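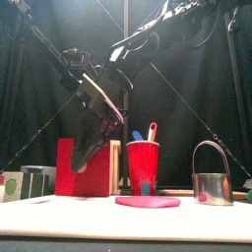
Approve the path before the parking

Council will decide this winter whether Widmer can build 300 homes on the old brickworks land at the north end of Bistcombe. I think it should say yes, with one change to the conditions. The walking and cycling path to the town centre should be open before the first tenant moves in.

As the plan stands, the path comes last. Phase one is the access road, the parking lot and two apartment buildings. Phase two is the rest of the housing. The path, the creek crossing and the benches are in phase three, which has no start date. The traffic study, prepared by Eltix, assumes that a good share of residents will walk or cycle to the shops and the train. Those trips are used to justify a smaller upgrade at the Mill Road intersection. So the town is being asked to accept the smaller intersection now and wait for the path that makes it work.

We have done this before. The Undetti subdivision was approved with a path along the drainage reserve. The houses filled up, the path was put off, and by the time it was paved most households had bought a second car. I live 10 minutes from it on foot and I seldom meet anyone using it. People settle their habits in the first few weeks at a new address. 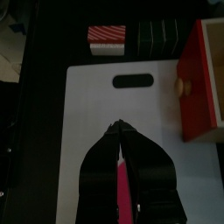 What it would cost

Widmer's objection is that heavy trucks will be crossing the route during construction. That is fair for the stretch beside the access road, which is short. The remainder follows the creek, well away from the work, and could be built in the first summer. A temporary gravel section behind a fence would cover the gap until the trucks are gone.

The other objection is money. A developer would sooner pay for a path out of rent than out of a loan, and I understand that. But the creek crossing is needed in any case for the sewer line, and bringing in one crew to do both jobs should be cheaper than bringing in two.

I don't agree with the neighbours who want the whole project refused. Rents here are too high, the land has sat behind a chain-link fence for 27 years, and the soil cleanup will only happen if somebody builds on it. The buildings are a reasonable height and the wetland setback is better than the bylaw asks for.

The change I want is one sentence in condition 2, tying the first occupancy permit to a finished path. Staff can draft it before the next hearing. Written comments are open until 4 p.m. on the last day of June, and the planning counter at town hall has paper forms for anyone who would rather not use the website.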